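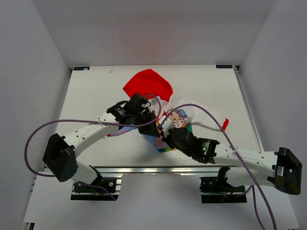 Melur Nair wrote back within the hour that she didn't think it was the grippers at all, and that before anyone ordered new finger pads we should look at the cable on the right arm and whether it was pulling the wrist off when the arm reached in toward the middle of the table. She had seen the same drift on the Ilberg cell in August and it went away with a re-tie.

Ticket: Clakell cell, two-arm garment table
Opened by: Izzati Osman
Assigned to: Mawar Liew
Status: Closed, one follow-up open
Priority: Normal

Original report (Izzati)
Right gripper is losing the fabric on hooded items. Both arms come in and close on the middle of the garment, then on the lift the right side lets go and the left arm drags the whole thing over. Flat T-shirts are fine. Towels are fine. It only happens when the two grippers have to close next to each other. 30 lifts this morning with the small hooded tops, 11 drops, all on the right side. No fault codes on either arm. Finger pads were changed at the last service and look OK to me.

Already tried:
Power cycle, both arms
Re-homed both arms
Wiped down the fingers and the tabletop
Swapped to a different garment, same result

Mawar, first entry
Read Melur's note and started there. With power off and the arm held by hand, I moved the right arm from its rest pose to the pick pose slowly. The cable goes tight before the wrist gets where it needs to be. You can feel it in the last bit of travel. The tie on the upper link is too far back toward the elbow, so there isn't enough slack left between the tie and the gripper. On an open pick it doesn't matter. On a close pick the wrist has to roll further to clear the other gripper and the cable runs out.

Left arm checked the same way. No pull. Left it alone.

Mawar, second entry
Cut the tie on the right upper link, fed more cable forward and put a new tie on. Please don't crank these down. The cable should still slide a little under the tie when you push it with a thumb. Checked that the bigger loop doesn't catch on the left gripper at any point in the program. It comes close during the sleeve move but clears.

Ran 30 lifts with the same tops. 9 drops. Better, but only just, so the cable was part of it and something else is going on.

Izzati
Could it be the close position? I changed that for the towels and I'm not sure I put it back for both arms.

Mawar, third entry
Checked. The left arm was on the garment setting and the right arm was still on the towel setting. So the right gripper was stopping early, with a gap that is fine for terry cloth and too wide for thin jersey. Thick spots like a folded hem would hold and the thin spots would slip out, which fits with the drops looking random.

Put the right arm back on the garment setting and saved it. Also re-ran finger zero on the right gripper since I was in there. It was off by a small amount, not enough to matter by itself.

Steps for anyone doing this again:
1. Stop the program and park both arms.
2. Open the gripper page for each arm, left then right. They are saved separately. Changing one does not change the other.
3. Check that the material setting matches on both.
4. Run finger zero with nothing between the fingers.
5. Save on each arm before leaving the page. If you back out without saving it goes to the old value and there is no warning.
6. Do a slow-speed lift on one garment and watch the right cable the whole way.

Ran 35 lifts at normal speed after that, hooded tops only. No drops. Both arms let go cleanly at the end of the fold.

Melur
Good. I'd still mark the tie position so it doesn't creep back the next time someone has the cable off. We used a paint pen on the Ilberg one -- a small line on the link on each side of the tie. Also check it again after a week of running, the new ties loosen a bit.

Mawar, fourth entry
Marked both arms. Took a note of the tie positions and put it in the Clakell binder behind the wiring sheet.

Follow-up (open, assigned to Izzati)
Make a separate saved program for towels so the close position isn't being changed by hand on the garment one. Name it so it's obvious. Until that's done, whoever switches materials writes it on the sheet by the cell, both arms, with initials.

Izzati
Will do the towel program on the next quiet shift. OK to close the rest.

Closed by Mawar Liew, Saturday, September 1, 2018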